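News from the Castero workshop: what we have been collecting, and why it takes so long

By Lucero Usuga
21 January 2024

Every winter I promise the readers of this newsletter a proper account of what goes on at the far end of the ground floor, and every winter I end up writing three hurried paragraphs the night before it goes out. This time Yasuo Honda kindly gave me more room (he edits these pages and has been patient with me), so pull up a chair. I am going to take my time.

For those who have joined the Tamilley mailing list since October, the short version goes like this. We are collecting examples of a robot arm working on desktop computers: taking parts out, putting parts in, moving them to a holder and back again. Each example is one attempt at one small job, steered from start to finish by a person. All of them go into a collection we call Wuna, and Wuna is what our learning system studies when it tries to work out how to do the same jobs without anybody steering.

The number everyone asks me about is the total, and I am happy to say we closed last week at 1,781 examples. The goal for this round is 3,000. Mahtab Tabrizi keeps the tally on a whiteboard by the door, and I have noticed that people who have no reason at all to walk past that door have started walking past it.

Why computers? Mostly because of our friends at Núñez, the refurbishing shop across the river, who take in old office machines by the vanload and would dearly love some help with the dull part of the work. A desktop tower is a lovely teacher, too. You have memory that wants to be pulled straight up, drives that slide, latches that have to be pressed before anything will budge, and cables that lie wherever they please. Fasil Abera, who did bench repairs for years before he joined us, says that a person's fingers learn all this in an afternoon and then spend ten years unable to explain it. I believe him, having asked him to explain it several times!

The arrangement at the bench is a plain one. The tower goes on its side with the panel off, so that the board faces the ceiling, and the gray fixture plate goes to its left. We want the arm to come at everything from above, which keeps the motions short and gives the fixed camera a fair chance of seeing what the fingers are up to.

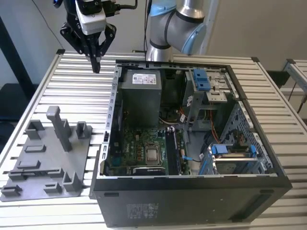 How long does a single example take to record?

Most take 90 seconds from the moment the operator presses start to the moment the fingers let go for the last time. Resetting the bench afterward usually takes longer than the example did, and that is the part visitors never guess. Parts have to go back where they began, cables get nudged into a slightly different lie, and somebody writes a line in the log. On a good day the operator and the person resetting fall into a rhythm, a bit like two people washing and drying dishes, and the hours go by very pleasantly. On a bad day one of them has a cold.

I should say something about what counts as a good example, as we argued over it for most of the fall. When we started, we threw away anything that looked clumsy. If the operator came down a little to one side, paused, lifted and tried again, we marked it as spoiled and recorded another. It felt tidy. The trouble was that the system learned from a great many perfect approaches and had never once seen what to do after an imperfect one. So when it drifted off to the side, as it always did sooner or later, it just kept pressing on in the wrong spot like somebody pushing a door marked pull.

Babak Ghaffari was the one who talked us out of this. He went back through the spoiled pile, which we had luckily kept, and sorted out the attempts where the operator noticed the mistake and fixed it. Those went into Wuna with a label of their own. There were more of them than I would have liked to admit, and several were mine. We now ask for this sort of thing on purpose: a few sessions each month are given over to starting from an awkward position and finding the way back. New operators are shy about it at first – they have just learned to do it well, and here we are asking them to do it badly – but they come around.

We do still throw some away. An example goes in the bin if the recording has a gap in it, if a hand came into the work area while the arm was moving, or if the operator was chatting and forgot which part they were supposed to be working on. That last one is commoner than you would think, and I say so as the person most often doing the chatting.

Memory has been our main subject since the new year. It sounds like a small thing, and in size it is, but a memory module is long and thin and has to go in level, with even pressure, after the latches have been opened. Tilt it a little and one end goes down while the other sits up and sulks. From the fixed camera the difference between seated and nearly seated can be a hair's width, so our operators have learned to watch both ends before they let go, and to hold still for a moment so that the recording holds the same evidence they were looking at.
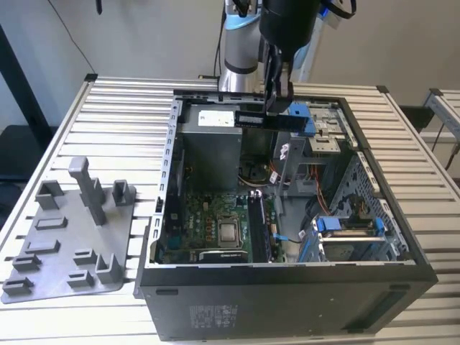
That moment of holding still has become a house rule, by the way, and I would recommend it to anyone doing similar work. People naturally hurry through the end of a job. The eye has already moved on to the next thing, and the hand follows. If every example ends in a rush, then the system learns that the end is something to rush, and you get a robot that drops things from a finger's width up because that is exactly what it was shown. Since Mahtab brought in the pause, the endings have been noticeably calmer. She also asked us to say out loud what we are about to do before each attempt, and Fasil types that sentence into the log as the label. So instead of a code we have entries such as "lift the memory out and bring it to the plate," in ordinary words that a newcomer can read.

The ordinary words have been a small adventure of their own. I say "take out," Babak says "remove," Fasil says "pull," and Yasuo, who came down for one morning to see what he was publishing, said "liberate." For a while Mahtab tried to hold us all to one approved list. In the end she gave up on it, and she was glad afterward, because the people at Núñez use yet another set of words and would not have cared for our list. What we do insist on is that the label name the part and the place it is going. Everything else can be said however it comes out.

I am often asked why we need so many examples of what looks like the same thing. The best answer I have is to come and watch for an hour. The tower is never put back in quite the same place. The light through the high windows changes from breakfast to lunch. One operator likes to come in fast and slow down late, another creeps all the way. All of that is worth having. If we taped down the tower and closed the blinds and let only one person steer, we could fill the whiteboard much sooner, and then the first cloudy day at Núñez would undo us.

The camera at the wrist deserves a mention as well. The fixed view is good for knowing where everything is, and the wrist view is good for the last little bit, when the fingers are close to the work and the arm itself may be in the way of the other camera. We record both together and keep them together. It took us longer than it should have to get their clocks to agree. For two weeks in the fall the wrist view lagged behind by just enough to be maddening, and all of the examples from that stretch had to be lined up again by Babak, who did it with better humor than I would have. The wrist view can also take some getting used to, as it leans over whenever the wrist does. My advice to new operators is to sit down, have some water, and look at the tilted pictures for a while before trying to judge anything from them.
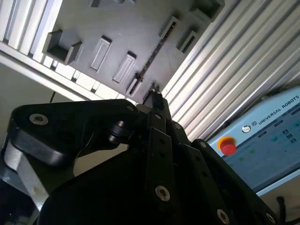

What comes next

Between now and spring we have 3 things planned, and I will try to report on each of them as they happen.

First, drives. The carriers in these towers have plastic handles and want a squeeze and a slide, one after the other, which will be a change from all the straight up and down. Fasil has been practicing and says the squeeze is the hard part. I expect our first week of examples to be mostly the corrected kind, and that is fine.

Second, a proper trial of what the system has picked up from the memory sessions. Mahtab will hold back a set of starting positions that none of the operators have recorded, and we will let the arm try them with somebody standing by the stop button. I am not going to guess at a result in print. The last time I did that, Yasuo read it back to me at the holiday lunch.

Third, we would like more hands. We have trained operators from all over the building, including two from the front office who turned out to be steadier than any of us, and there is room for more on the morning shifts. You do not need to know anything about computers or robots. You need a free morning, a willingness to do one small thing many times over, and the patience to wait while the bench gets reset. There is a sign-up sheet beside Mahtab's whiteboard, and coffee from nine.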